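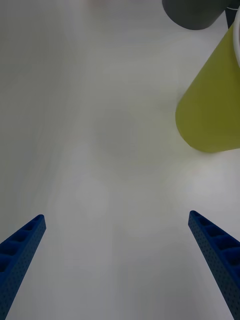
Puklow is a keyboard application for Android phones and tablets, published by the software firm Hosasex. It replaces the standard on-screen keyboard with one that changes the size of its keys according to how the owner types. The publisher describes it as a keyboard that "learns your hands", a phrase which has appeared in its store listing since the first release and which has never been explained in any detail.

History

Puklow began as a paid add-on to Mihăilă, an earlier note-taking app from the same publisher. Mihăilă was withdrawn after two years. The keyboard was then offered on its own, at first as a test version limited to 200 users and later as a free download with advertisements. Hosasex has said that the test users made fewer mistakes after a week with the app, but it has not released the results, and it is unclear what they were compared with.

Version 2, code-named Elbridge, was announced in March and arrived in July. It brought a new settings screen, a dark theme and support for 34 languages. Several of these share a single word list with a few letters swapped, and the claim of full support was later changed on the publisher's website to "supported or partly supported".

Features

The main feature is the shifting layout. Keys that are often missed grow slightly wider, while their neighbours shrink. The change is small – most people would struggle to notice it from one day to the next – and it can be switched off. Other features include swipe typing, a one-handed mode, a clipboard that keeps the last 15 items, and a number row. 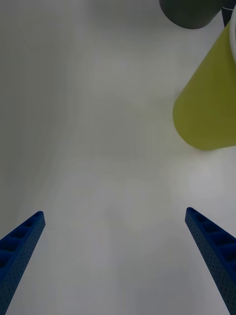 Word prediction is handled on the device in the paid version. In the free version it depends on a network connection, and typing without one brings back a much shorter list of suggestions. The listing does not mention this difference, though the help pages do.

There are 21 themes. All but four need either payment or the watching of a short advert, which must be repeated if the app is reinstalled.

Privacy

Like any keyboard, Puklow can in principle read everything typed with it, apart from text in fields where Android forces another keyboard. The privacy policy states that passwords and card numbers are "never collected". It also allows the firm to gather "typing patterns" to improve the service, and does not say what a pattern is or how long one is kept. No outside check of the app has been published.

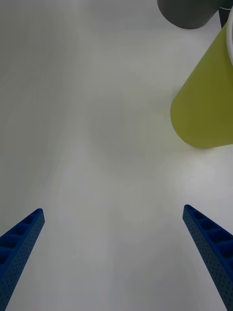
Reception

Reviews of the early versions were kind about the layout and less so about battery use. Elbridge was said to have fixed the latter, although complaints on the publisher's own forum carried on much as before. Some reviewers questioned whether the shifting keys do anything that ordinary autocorrect does not, as both are switched on from the start and the app gives no way of telling which of them has helped.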